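Dance notebook, 6/6/22

Back in the small studio today after the long weekend, and my calves are telling me all about it. Putting everything down now while I still remember it, because the last entry I left until the next morning and half of it was useless.

Warm-up
Kept the old order (ankles, knees, hips, then the slow pliés) but swapped the jogging for a traveling clap pattern across the floor. Big improvement! The older kids grumbled for one pass and then got competitive over it. I'd like to keep this through the summer and see if the Wolldale group can pick it up too, seeing as they come in cold from the parking lot and always need a good long start.

Note to whoever covers next: the clap goes on the AND, before the step. I wrote it wrong on the whiteboard and had the front row doing it backwards for far too long.

The Tirby piece
So this is the one that's eating my evenings. Working title is still just "Tirby" after the hall we're doing it in, and I should really come up with something better before the program goes out. Seven dancers, one long diagonal, and a canon that is supposed to ripple from the back corner to the front. On paper it's lovely. On the floor it looked like people missing their bus.

Things I tried, in order:

1. Canon on two counts. Too quick, everyone bunches up by the third dancer and the arms turn into windmills.

2. Canon on four counts. Much calmer, and you can finally see each person start. The trouble is that dancer one is done and standing there like a coat rack while the last two are still going. Gave her a slow turn and a sink to the knee to fill it. Not sold on the knee. The turn stays.

3. Canon on three against the music in four. I love this and I think I'm the only one who does. It drifts off the beat and comes home again right where the strings come in, and when they hit it I got goosebumps. They hit it once. Will try again when they've slept.
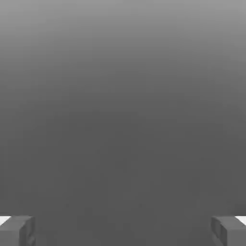
4. All together, no canon, just to check the shape of the diagonal. The line bends in the middle every single time. They're watching each other's shoulders and the spacing creeps in. Next time I'll have them fix on the exit sign and take the diagonal from there.

Tempo
Rehearsal track is at 74 and I think that's right for the opening. I tried nudging it up for the second section and the jumps got flat, all hurry and no air. Left it alone. If anybody touches the tempo slider on the laptop please put it back, I spent the first half of the last session wondering why we were all so tired.

The jumps themselves: land through the foot!! I can hear every one of them from the sound desk. Did ten minutes of tiny jumps facing the wall, no music, quietest person wins. It got nearly silent by the end and then of course somebody giggled. Worth repeating before every run.

Floor and shoes
The new Favow soft shoes are fine for turns but they grab on the knee slides. Two dancers went back to socks for that section and looked happier. I'd rather they didn't do the whole piece in socks – the hall floor is a different animal – so maybe we change the slide. A low roll would get them to the same spot in the same counts. Sketch it out at home.

Costumes and money stuff
Sumampouw quoted $187 for the dyed overskirts, which covers all of them, and I said yes on the spot. Probably should have asked around first but the color is exactly it, that dusty plum I've been going on about. The season budget is 2,000 and most of that is the hall and the lights, so no more saying yes on the spot.

October
Yes, already. If Tirby goes well I want to bring it back in October with a longer ending, maybe with the Wolldale kids entering from the aisles. They'd need something simple with a strong walk in it. The clap pattern from the warm-up could turn into that entrance, now that I think of it. Come back to this.

For next session
Three-count canon again, first thing, before they're tired
Exit sign for the diagonal
Low roll instead of the slide, try both sides
Decide about the knee
Bring the other speaker cable, the short one crackles
A title!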